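3. Siting decisions and supplier response

3.1 The Clumus assembly plant

The first of our two cases concerns the vehicle assembly plant that Arach proposed for the Clumus industrial estate. The company had sold imported cars in the region for many years before it showed any interest in building them there. Import duty on finished vehicles stood at 100 per cent of declared value when talks began, while kits for local assembly were taxed at a much lower rate. Managers we interviewed named this gap as the main reason for looking at a plant at all. Labour costs came up less often than we had expected, and the size of the home market was mentioned mainly by staff in the sales office.

Talks with the regional government opened in January and covered land, power supply, road access and relief from local sales tax. The government offered a plot on a long lease and agreed to pay for a second access road. In return it asked for a commitment on local content. Arach was willing to give a target but would not accept a penalty if the target was missed. The point held up the agreement for longer than any other, and the final wording left both sides room to read it as they liked. We have used the version published by the regional government, as the company did not release its own.

Cifuentes and Zúñiga treat this kind of loose wording as a sign of weak bargaining by the host region. Our interviews give a different picture. Officials at Clumus knew that few local firms could make parts to the required standard at the outset, and they did not want a penalty clause that would push the company towards a rival site at Dimitrov. They said so openly. Whether the threat of Dimitrov was real is harder to say. The land there was cheaper, but the rail link was poor and no formal offer was ever put in writing.

3.2 Response of local suppliers

We interviewed 10 firms that had either supplied the plant or tried to do so. They made seat covers, brackets, wiring, rubber seals and small moulded parts. Most were family businesses that had served the repair trade, where orders are short and irregular, and the move to supplying an assembly line was a large one for them. Payment terms were the most common complaint. A firm used to being paid on collection found itself waiting months for its money while still having to buy materials in advance.

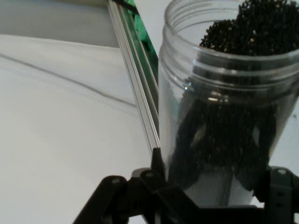 Figure 4. Small black granules in an open, clear plastic jar.

Quality approval was the second difficulty. Each new part had to go through sample checks before any order was placed, and the cost of these fell on the supplier. Two firms gave up at this stage. Both went back to the repair trade, and one has since grown quite well there — its owner told us he had no wish to try again. The firms that did gain approval were mostly those that already had someone on the staff with experience of a larger manufacturer.

Vivamden, a maker of interior trim from outside the region, took a different route. It rented a unit next to the plant, brought in its own supervisors and was delivering parts within the first year of production. Under the terms of the agreement its output counted as local content, although the firm's head office and much of its buying remained elsewhere. Several of the smaller suppliers felt that this went against the purpose of the target. Officials accepted the complaint but pointed out that Vivamden hired locally and paid rent to the estate.

These accounts suggest that the headline content figure is a poor guide to how far an assembly plant draws on firms already in the area. We return to the question of measurement in Section 5. The Dimitrov case, where no vehicle plant was built but several parts makers settled all the same, is taken up next.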